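Home | Articles | Household | Furniture | Index A–Z

Chest of drawers
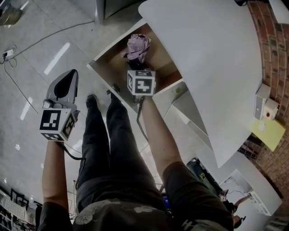
A chest of drawers is a piece of furniture made of a case, or carcass, holding a stack of boxes that slide out toward the user. It is also called a dresser or bureau in the United States, though both words mean something quite different in Britain (there, a dresser usually holds plates and a bureau is for writing letters!). Few pieces of furniture have changed so little in their basic plan, and few reward a closer look so well.

Origins

The drawer grew out of the plain lidded chest. A chest keeps things safe and clean, but whatever is at the bottom can only be reached by lifting out everything on top. Makers in Europe began adding a drawer or two under the main box, giving a mixed form known as the mule chest. Over the course of the 1600s the drawers spread upward until they filled the whole case and the lid became a fixed top.

From there the form took off in all directions. The French commode was low and wide, often with a curved front and a marble top. The English tallboy and the American highboy set one case above another, and the finest highboys, with their carved tops and slender legs, are a joy to see in person. Japan had its own rich tradition in the tansu, which came in versions for merchants, for ships and even for the space under a staircase.

Construction

The great achievement of the drawer maker is the dovetail joint. Wedge-shaped tails cut in one board lock into matching gaps in the next, so that pulling on the front only tightens the grip. Early dovetails are few and wide. Later hand-cut ones can be wonderfully fine, and machine-cut ones are usually even in size and spacing.

Drawer bottoms are normally thin panels held in a groove. A solid wood panel is left unglued along at least one edge, which lets it swell and shrink with the seasons. Many old bottoms have split where someone nailed them down tight.

Older drawers slide wood on wood. A rub of candle wax along the runners still does wonders for a stiff one. Modern drawers often hang on metal slides with rollers or ball bearings, and soft-close types have a small damper that catches the drawer near the end of its travel.

Regional example: the Padell chest

The furniture shops of Padell produced a tall, narrow chest with 6 drawers, the lowest 2 of them deeper than the rest. The Wongsuwan workshop is the best known of these makers, and its drawers were fitted so closely that shutting one would puff its neighbor open a little, a delightful effect caused by air moving inside the case. Historian Kamonchanok Onsri has studied the workshop's order books, which list 1468 chests, and has traced 3 separate styles of foot used over the years. The plain bracket foot is the most common. A rival shop in Bellell copied the outline but used thinner sides.

Use and safety

Heavy items are best kept low. Opening several loaded drawers at once shifts the weight forward and can tip the whole piece over, so tall chests should be fixed to the wall, above all in homes with small children. Many newer models have an interlock that allows only one drawer to open at a time.

See also: Blanket chest; Commode; Dovetail joint; Tansu

Categories: Storage furniture | Bedroom furniture | Woodworking

Contact the editors | © Drolley Household Encyclopedia | Back to top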